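Ute Grube
2024-08-04

Keyring sort-out, part one. The drawer by the front door has been full of keys and fobs for years, so today they all come out on the table and get dealt with.

First rule – anything that opens a door in use goes on a hook. The cellar key at Unden is on a hook now. So is the bike lock.

Second rule – fobs come off their rings before I decide anything. The split rings are the useful part. I bought a bag of 25 in November and still end up pinching old ones.
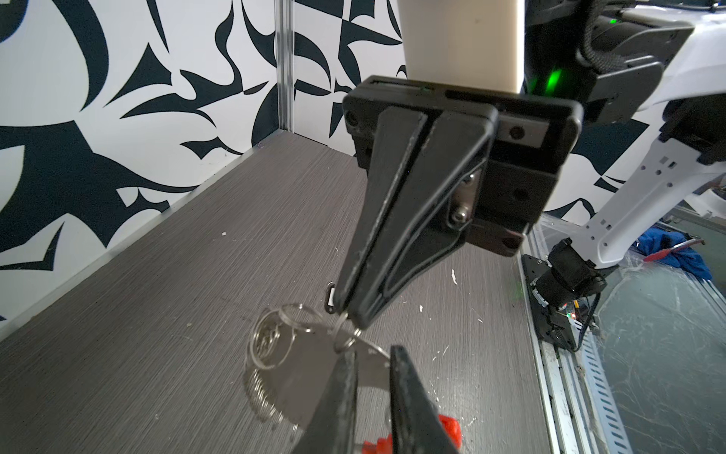
Clear disc fob still on its split ring, flat silver one next to it.

The clear one stays. I like the embossed design in the middle and it's big enough to find at the bottom of a bag.

Not sure about the flat metal one. It's a decent piece but I already have 3 like it from Ristovetti.

Small rings are murder on the nails. A blunt butter knife opens them fine.

Coiled wire loops go in a jam jar. Tags in an envelope. Part two when I've done the padlocks.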